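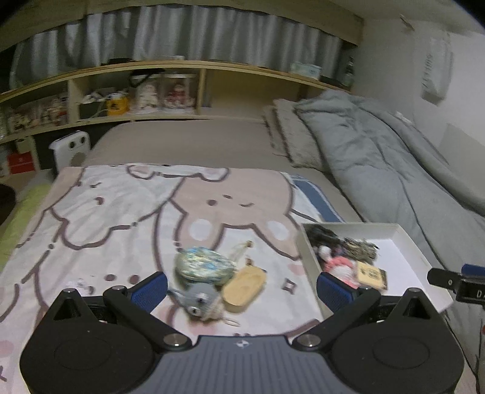 Washing a printed blanket before placing it in a guest room

Posted 2 June 2023 in Household Textiles, Stostbridge Community Help

Our residence association is preparing furnished guest rooms and has received several white blankets with large printed designs. The care labels have been removed. Please advise on the correct water temperature and whether a tumble dryer may be used. The laundry room has 2 dryers, neither of which has a low setting. I would also like to know whether the prints are likely to fade.
Arnau

Where no care label is present, the blanket should be treated as a synthetic item. Wash it in cold water on the gentle cycle, turned so that the print faces inward, with half the usual amount of liquid detergent. Fabric softener should not be used, as it leaves a coating that flattens the pile. Without a low dryer setting, line drying is recommended. A blanket of this type will generally dry overnight in a heated room, though in January it may require a second day. Fading depends on the dye, and a test on one blanket is advised before the remainder are washed.
Sikder

Cold water is correct. We have used hot water in the past and it was fine, but not on prints.
Prultach

Further to the above, please note that the first wash may release a considerable amount of lint. The filter should be cleaned before the machine is used for other items. Our own building recorded 114 loads last winter and most of the service calls concerned blocked filters. White blankets should also be kept apart from new towels for the first few washes.
Member 1069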